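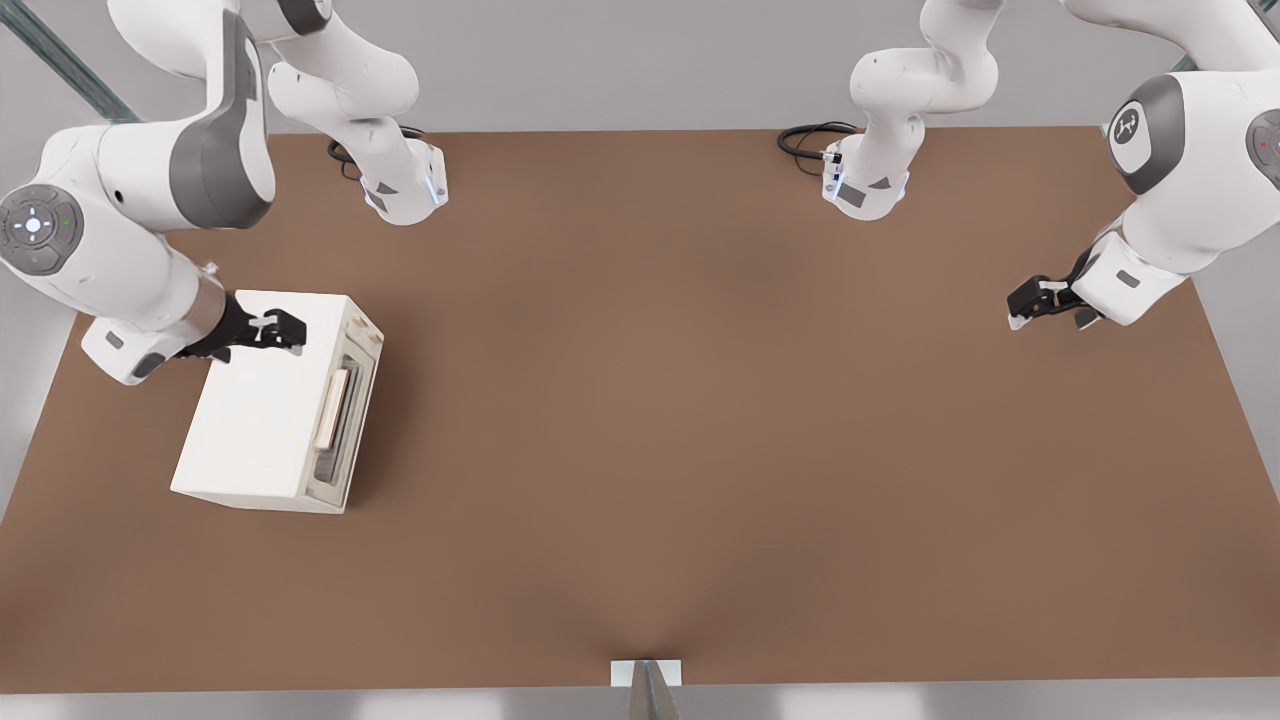
Pre-run checklist, two-arm simulation, student project Cutilley. Checked 2018-11-18 by Hinata Maruyama and Luzius Sutter.

1. Arm spacing – OK. With the left gripper on the top of the toaster oven, the right one stays open and clear of it.
2. Cable loops behind both arms – OK. Static models, no collision shape.
3. Step limit 1,000 – OK.

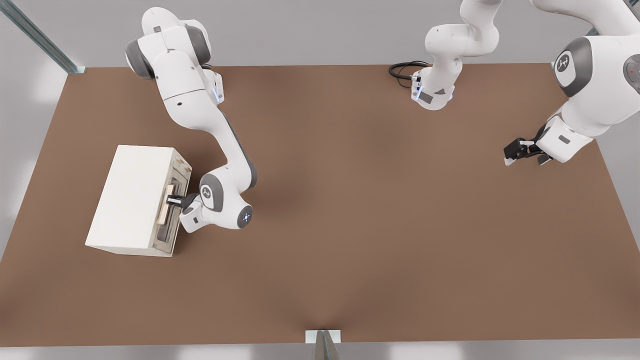
4. Grip force limit – NOT OK. Value missing from the config file. Min-kyu to add before the December trials.
5. Random seed logged – OK.
6. Reset to home pose – OK, 18 resets without error.

Comment (B. Auer): item 4 must be closed before any batch is started.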